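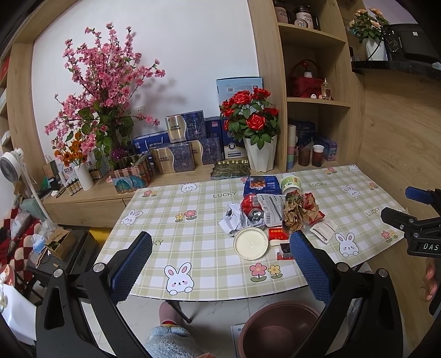 October 20, 2019

Third evening with the Giva kit and I'm still grinning. I meant to write a proper page each night and of course I didn't, so this is going to be long and a bit out of order.

Tonight was table clearing. The Misimer task card says "snack litter into a floor bin, both hands, any order," and that's the whole card. I love how little they tell you. We had our own mess on the rabbit tablecloth (a drink can, wrappers, a paper tub, sachets, a crumpled bit of paper, the little wooden spoon or stick) and the pink basin on the floor by the table. Squeeze, lift, carry, let go. Tidy up, dump everything back on the table, mess it around, start over.

The grip is so much better than I expected! The blue pads have a texture to them and they catch on slick packaging without much squeezing. The can was easy. The tub was easy too once I stopped trying to take it by the label side. What got me were the flat things. A sachet lying flat on cloth is a misery, because the pads want something with a bit of height. I tried pinching up the cloth along with it, which is cheating, and then found that if I held the sachet still with the left gripper and slid the right one under the edge, it came up sweetly. Wrote that on the card for next time: left holds, right slides.

Round lids are somewhere in the middle. Fine from the edge, hopeless from the top.

I was worried about my wrists. Prindolby sent a nice long email before the kit came about resting between sets, and I did roll my eyes at it, but they're right. After 5 clearings in a row my right thumb was complaining. Slippers and fuzzy pants turned out to be the correct uniform for this, by the way — the bending down to the basin is the tiring part, and I would not want to do it in jeans.

Things I like so far, so I don't forget them when I write to Prindolby:

- the trigger is smooth all the way, no sudden snap at the end
- both grippers feel the same, so swapping hands is painless
- uploads start by themselves once I plug in
- the replay! I can watch each run right away and throw out the bad ones

And things I don't:

- the case has no slot for the charging cord, so it's always tangled
- the low battery beep sounds exactly like our microwave
- the manual spends pages on mounting and a single paragraph on what makes a good recording

That last one matters. I worked out for myself that I should slow down near the rim and open the pads all the way before backing out. In my early runs I was dropping things from too high, just the way I would with my own hands, and on the replay it's all a blur at the end. Much nicer when I go low and wait a beat. I'd put that on page one.

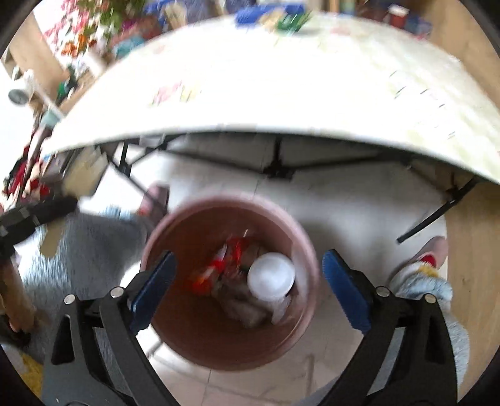 Does the kit need a robot arm in the house to be any use?

The grippers work on their own for recording, and an arm only comes into it later, when the runs have been turned into a skill and somebody wants to try it out.

I had to ask Prindolby that in the first week, before ordering, so I'm copying it in here for when my sister asks me the same thing. We took the rental. Buying is $1,495 for the pair with the case and charger, and I can't see us doing that yet, though I did look at the page again tonight. Twice.

Total so far is 133 good runs, counting from the first evening. I'm so pleased with that. I'd have more if I hadn't spent ages on the cup stacking card, which I started at the counter and gave up on because there's no elbow room between the roses and the shelves. The table is the right place for everything. I should just move the cups over.

Tejada is the other outfit that does these rentals, and I nearly went with them since their box ships faster. Their cards looked stiffer to me, though, with a fixed order for every object, and I think I would have been bored by now. With Misimer's I get to decide whether the can goes first or the paper does, and every round comes out a bit different. I changed the order constantly tonight. Paper first makes the rest harder, because it hides things. Can first is the most satisfying.

Tomorrow: the flat stuff again, only the flat stuff, until it feels ordinary. Then maybe laundry, if the card has come through. The kit goes back in November and I already want to ask for an extension.

Need: more sachets, tape for the cord, tea.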